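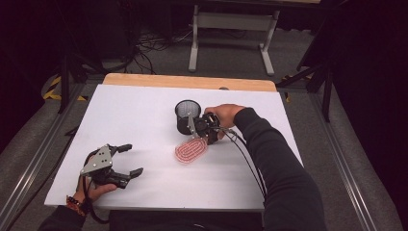

7/8/19. Desk tidy, day one of the new layout, and I'm already much happier with it! The idea is to get the small stuff off the shared table and into things you can see through, so that we stop buying our fourth pack of whatever we already own. I started with the containers and a few of the coiled bits from the Kutomville box. The black mesh cup is the one I like best so far. Standing on the white board it's easy to find at a glance, and the open top and the holes in the wall mean you can see what's in it before you go digging. The red and white coil next to it, the flat oval one, is a much harder thing to give a home to. It lies nicely on the board and the stripes look great, but it's wider than it wants to be for any cup.

Things tried on paper so far:

Cup for pens, markers, the long tweezers, the steel ruler (the short one; the long ruler tips everything over, we know this from the old jar).

Coils flat in a shallow tray, one layer only. I'd love to stack them, but stacked coils slide, and then you pull one and get three.

Clips and rubber bands in the little Aerts tins. These have lids, so they need labels. Label on the side, please, not on the lid, lids wander.

The white board stays. I wasn't sure about it at first, it seemed like one more thing on the table, but small dark things show up so well against it that I'd now like a second one for the bench by the window. I measured the bench and there's a clear stretch 40 cm deep once the tape rack moves, so a narrow one would go in fine.

Went through the Irnness drawer as well while I was in the mood. 28 pens, and I tested every one on the back of an old delivery note. The dry ones are gone. Still in there: a bicycle key, a great many paper clips, the good scissors (!!) and a receipt for 398 that somebody may want back. I've pinned it by the door.

Open questions. Does the cup live at the right end of the table or in the middle? Right end suits me, middle suits anyone sitting across. Try the middle for a week and see who complains. Also, do we want a cup for each table? The Tunda catalog has the mesh ones in sets of 4, and a set would cover both rooms with one over for the sink, where the brushes currently lie in a heap.

To do next: cut a liner for the coil tray, write the tin labels, move the tape rack. Look at the whole thing again in September when the shelves are up, and add the tray sizes to this page before then.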